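Wrist camera or head camera for door tasks: what 1143 simulated runs showed

I finished the door experiments on Sunday and want to write the numbers down while I still remember how I got them.

The question was small. If a policy learns to get through doorways and open doors in simulation, how much does it lose when it only has the view from the gripper? Most of the setups I have read about use a head camera plus a wrist camera and never report what happens when you take one away. I wanted to take one away.

The setup is the same as in my last two posts. The simulator is Wirex, the house scenes come from the Gestari set, and the policy is Brokel, which is a fairly ordinary imitation learner with a short memory of past images. I trained it three times on the same demonstrations: once with both cameras, once with the head camera only, and once with the wrist camera only. Training settings were identical. I did not tune anything for the wrist-only version, and someone who did could probably do better.

For testing I used 12 house scenes that were not in training. Each policy got the same start positions, and the total across the three was 1143 runs. A run counted as a success if the arm reached the goal pose at the door without a hard collision and inside the time limit.

Both cameras together did best, which I expected. Head only was a little behind. Wrist only was clearly the worst, but the gap came almost entirely from one kind of failure. In 132 of its runs the policy got close to the door or the frame and then stopped making progress. It would shift a little to one side, shift back, and keep doing that until time ran out.

I went through the saved wrist views for those runs one at a time.

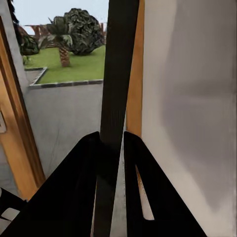

The stalls mostly start at very short range, when one surface takes up a large part of the view and the policy has few edges left to work with. A bright background seems to make it worse, although I have not tested that separately. From farther back, the wrist-only policy picks the right side of the opening nearly as often as the other two.

I tried one cheap fix. I gave the policy a longer memory, so it could still use images from before it got close. That removed over half of the stalls and cost some speed in training. It did not help with collisions at all.

Next I want to run the same comparison in Leite, which handles contact differently. I also need to redo the head-only runs in two of the scenes, where I found the camera height set wrong. The scores for those are in the table for now with a star next to them.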